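From the projection box

Hello again, all. Our June evening of Hungarian cartoons seems a long while back now, and I still owe you a proper word about what we have lined up for the autumn, so put the kettle on, because I do tend to go on a bit.

We open on Wed 21 September with The Lamplighter of Urkton, which some of you have been asking for ever since Fraser Pollock mentioned it in the interval last winter (and then, being Fraser, refused to tell anyone how it ends). It is a ghost story of sorts, directed by Otakar Kopecký, and it runs to a very comfortable 92 minutes, so those of you on the last bus need not fret.

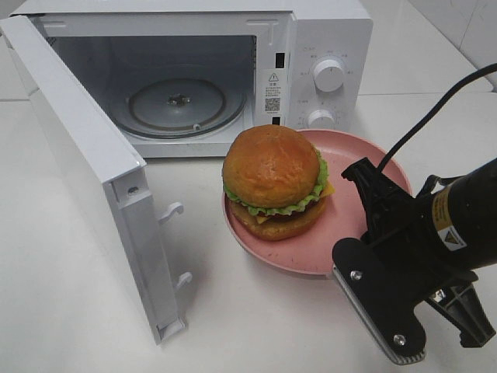 I first saw it years ago on a dreadful videotape with the sound slightly behind the picture, and even then it gave me the shivers. A young surveyor, played by Ľudovít Bartoš with a wonderful worried face, comes to a mountain town to measure the streets and finds that his sums come out differently every night. That is really the whole plot! But Kopecký takes such pleasure in fog and doorways and people's hats that I never once looked at my watch, and there is a long walk down a flight of steps in the middle that I would happily put beside anything in the grander horror pictures of the time.

I should say, in fairness, that it is not perfect. The comic innkeeper goes on far too long, and the love story feels as though it wandered in from another film and couldn't find the way out. Kyu-ri Byun, who is introducing it for us, disagrees with me completely about the innkeeper — she thinks he is the best thing in it — and I expect she will say so from the front.

The other thing to listen out for is the music. Bok-nam Chae wrote the score for just 3 instruments, and one of them is a musical saw, so do be warned if you are sitting near the speakers.

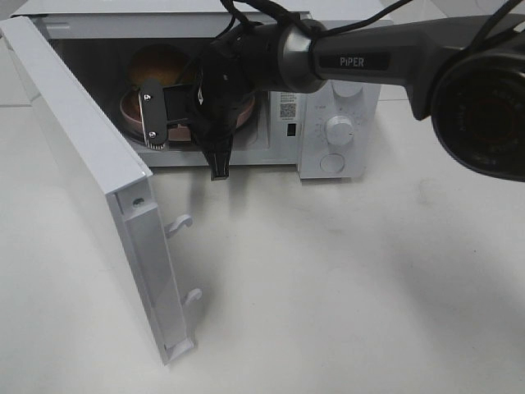
Reading time: 3 minutes

Now, the rest of the season. In the second slot we have Cekarero, a heist comedy in which a gang of retired tram drivers try to steal back their own depot clock. It is very silly and I love it. After that comes Bednárik, a much quieter piece about a cooper and his two sons, with hardly any talking in the first half hour. Please give it a chance. The barrel-making alone is worth coming out in the cold for, and the younger son gives one of those performances where you forget anybody is acting.

Seats are unreserved as usual and the doors open half an hour before the film. We hold 52 in the main room if the back row is friendly, so do come early if you have a favourite chair. Membership forms for the year are on the table by the door, and you can bring a guest to any showing.

If you have thoughts on what we should show in the spring, write them on a slip and leave it in the box beside the forms. Fraser has already put in several, all of them westerns.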